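Folding the away kit: a gallery, with doubts

Every November the Ellton five-a-side and basketball lot hand in their kit, and every November somebody forwards me another folding method that is meant to change everything. This year's was the Trulletti fold, which claims to get a full strip down to the size of a paperback. The write-up I was sent ran to nearly 800 words. I have folded a lot of shorts and I had my doubts before I reached the second paragraph.

**Shorts first**

The method says to begin with the shorts because they are "the easy piece". Red mesh or knit with a white stripe, an elasticated waist, and no wish at all to lie square. You can get one hem neat and the rest still bunches up.
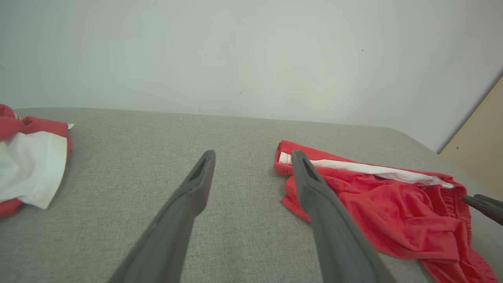 Müzeyyen Kahraman wrote in to say that shorts should be folded in half down the middle, waistband to waistband, and then rolled from the legs up, and that anything cleverer is a waste of a Saturday. She also thinks the waistband should never be creased. I agree with the first part. As for the second, I have creased hundreds and the elastic went at the same rate as all the others.

**Then the top**

The instructions want the top flat, face down, sleeves or armholes tucked to the centre, and the whole thing in thirds. Fine on a table. On anything padded the cloth sinks and shifts, and the lines you make don't hold.

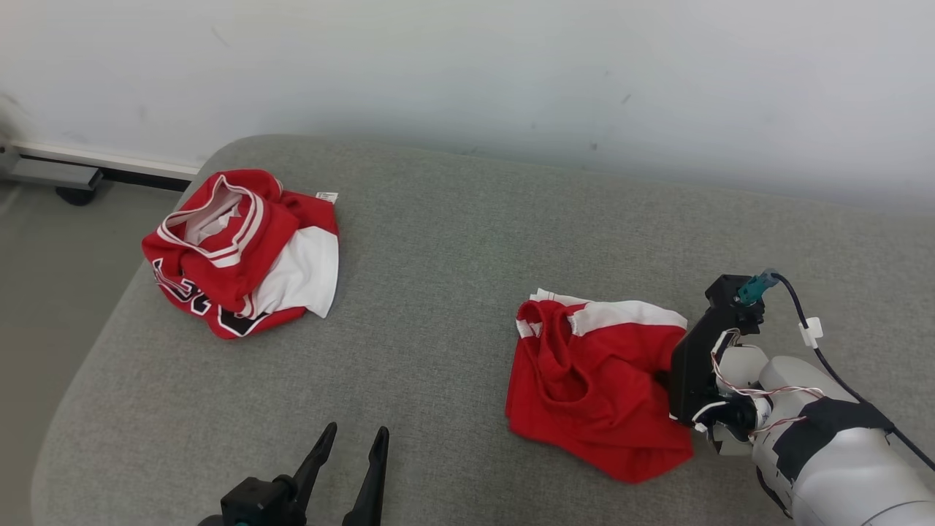
Basketball tops are harder than football ones, whatever the write-up says. There is less cloth to tuck at the shoulders and the lettering is stiff, so it folds where it likes. With the jersey in a heap like this one, red with its white-trimmed collar facing up, I'd take hold at the neck and shake it out before trying any folds at all. The Trulletti people skip that step. Aslı Aksoy uses the Cikico boxes instead, folds everything once and shuts the lid - I have yet to see a paperback-sized bundle that beats it.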